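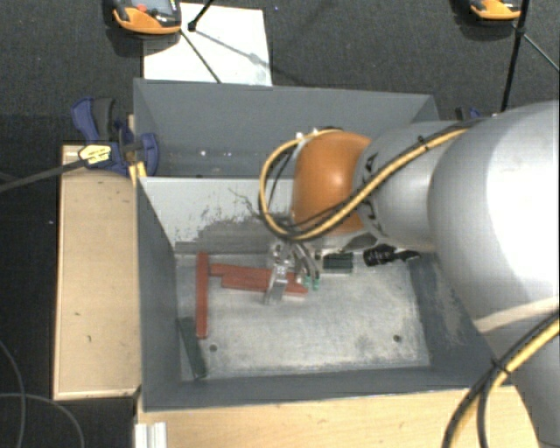
Figure 5.1 Deep open-topped bin with a worn metal floor. A small group of red pieces lies toward the left, with a dark green block against the rear edge.

Chapter 5
Open Bins and Loose Parts

5.1 Scope of the chapter

Earlier chapters dealt with parts that are stored in a known position: on pegs, in trays with molded pockets, or in racks. Each part had an assigned place, and the place fixed its orientation. This chapter deals with parts that have no assigned place. They are put into a bin, come to rest where they happen to land, and stay there until they are taken out.

Storage of this kind is called loose storage. It is common for parts that are cheap, tough, and used in moderate numbers. The bin costs little, can be filled quickly, and accepts parts of different shapes without modification. The costs appear at the other end of the process, when a particular part must be found, reached, and lifted. Most of the chapter is concerned with those costs and with the features of the bin that raise or lower them.

The term "bin" is used throughout for any container with a floor, walls on all sides, and an open top. Lidded boxes are treated in a later chapter. Hoppers, which discharge through an opening in the base, are not covered.

5.2 Parts of a bin

The floor carries the weight of the contents and takes most of the wear. Sheet metal floors are durable but scratch easily, and a floor that has been in service for long will show scuffs over much of its area. Scuffing does not normally affect strength. It does affect visibility, as a scuffed surface scatters light unevenly and makes the outline of a gray or silver part harder to pick out. Brightly colored parts are affected much less.

The walls keep the contents in and set the depth. A wall may be vertical or sloped. A vertical wall gives the largest floor for a given opening, but a flat part that comes to rest against it may leave no gap for a finger or tool. A sloped wall gives up some floor area. In exchange, it leaves more room above the edge of the floor, and smooth parts dropped near it tend to slide toward the middle.

A divider separates one compartment from the next. It may be fixed or removable. Where two compartments share a divider, its upper edge should be high enough that a part lifted from one side cannot tip into the other.

The rim is the upper edge of the walls. It is the usual point of attachment for labels, clamps, and guards. Anything fixed to the rim reduces the clear opening and should be counted as part of the wall when the opening is measured.

The support is whatever the bin stands on or in. A bin that can shift when it is leaned on should be clamped or let into the table top.

5.3 How parts come to rest

A single block dropped into a bin will usually settle on one of its larger faces. A long block has fewer likely resting positions than a cube: it may lie flat on the floor, or it may lean with one end raised on a wall or on another part. It very seldom stands on end. 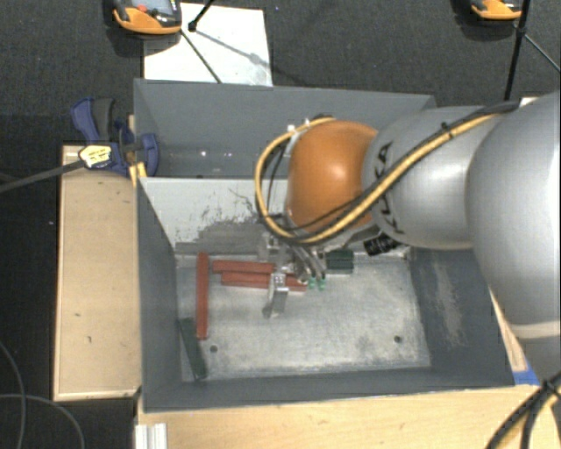

When several blocks are present, they interact. Three terms are used to describe the result.

A part is isolated if nothing touches it and it can be approached from more than one side. A small block lying alone on the floor is isolated even if other parts are close by.

Parts form a cluster if each lies against, or very near, at least one other. Long blocks in a cluster often meet at an angle, one running along the bin and the others across it. The spaces between them are then narrow and closed on two or more sides. Moving one block in a cluster is likely to move its neighbors.

A part is wall-bound if one of its faces or ends rests against a wall. A long block lying diagonally near a corner is a typical case. It can usually be freed by lifting the end away from the wall first.

Color does not enter into these definitions, but it matters in practice. Blocks of the same color in a cluster read as a single shape when viewed from above, and the joints between them may be visible only as thin lines. In the Mirndale handling trials, Zodwa Msimang recorded 51 removals from a mixed bin and noted each case in which the first attempt was made on the wrong part. Most of these errors involved blocks of one color lying side by side. Dark parts on a pale floor caused few errors, except in the shadow of a wall.

5.4 Reach and clearance

Reach is the vertical distance from the rim to the lowest part that must be taken out. Clearance is the free space around that part at the height where it will be held. The two should be considered together. A shallow bin with poor clearance may be harder to empty than a deep one in which the parts are well spread.

Clearance is measured on both sides of the part, across the faces to be gripped. If it is sufficient on one side only, the part may be slid sideways before it is lifted. Sliding requires a floor free of ridges and open seams. Holes in the floor are acceptable if they are small enough that no corner can drop into them.

The Erach bin, used in the worked problems for this chapter, has two compartments and sloped walls. Its dimensions are given in the table at the end of Section 5.5. Before starting the problems, the reader should sketch the floor of one compartment and mark on it the strip beside each wall where clearance on both sides cannot be obtained.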